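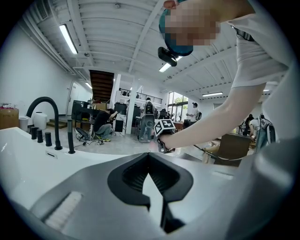 Zulkifli Hartono

2 min read

My project this term was a handheld gripper for recording household tasks, built in the shared workshop at Jercombe. I chose bathroom cleaning as the test area. Most of the grippers I had read about were tried on tables, and I wanted to know how one would manage around a tub.

The gripper has a gray body and carries a marker cube on top so its position can be worked out from video. The person using it also wears a small camera on a cap. I named the build Brurna so the files would have a short label.

The first body took 23 hours to print and was too wide. It knocked against the faucet handles whenever I reached behind them. I cut the second one down by 7 mm on each side and moved the trigger back - that fixed the reach but made the grip stiffer. A softer spring from an old stapler helped.

I collected some 734 short recordings between April and the end of the project. The tasks were wiping the rim, turning a handle and picking up a sponge. Wiping gave the cleanest data. Turning a handle was the hardest, and a lot of those recordings had to be thrown out when the user's own arm hid the cube from the head camera.

Lighting was the other problem. The workshop has ceiling lights and large windows, and the glossy tub rim throws glare back at the camera. I lowered the exposure, and tracking got better near the tub but worse in the corners.

If I continue, I will put a second cube lower on the body and repeat the handle task first. The print files and my notes on the spring are in the project folder at Jercombe.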